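Household Surface Care in Shared Bathrooms: Section 3. Cloth Wiping of Glossy Fixtures
2020-08-08
By Milagros Escobar

3.1 Scope

The present section considers the wiping of hard, glossy bathroom surfaces with a dry or lightly dampened cloth. Records were drawn from the Skutgate housing survey, in which residents of 20 buildings described how they clean and how often. A total of 1,251 entries were retained after duplicate forms were removed. Entries that mentioned only floors or mirrors were set aside and are treated in Section 4.

3.2 Cloth handling

Residents differed in how they held the cloth. Some folded it flat into quarters and turned it to a fresh side as they went. Others gathered it in a loose bunch, a habit reported most often for curved surfaces such as lids, tanks and the outer sides of basins. The Diltano protocol recommends folding throughout, but entries from the January round suggest that few households follow it near the back of a fixture, where space is tight - particularly when a curtain or side wall stands close by. We coded both methods as "wiping" and noted the grip separately. Paper towels were coded under a different heading and account for most of the missing values in Table 3.

Figure 3 gives an instance of the bunched method, with a blue cloth held against a glossy white bathroom fixture.
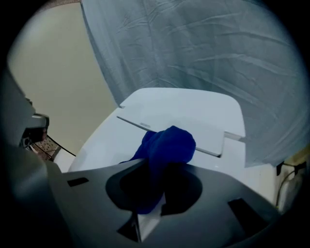
Should the same cloth be used for the fixture and the sink? Separate cloths are preferable, and where only one is available the sink should be wiped first and the cloth laundered afterward.

Color coding was the most common way of keeping cloths apart, although the colors chosen varied from one building to the next. The Atallah buildings kept a written list by the supply closet - the remaining sites relied on habit.

Last updated: 2 revisions since first posting
Contact: Brurkico Household Studies, Publications Office | All rights reserved | Back to top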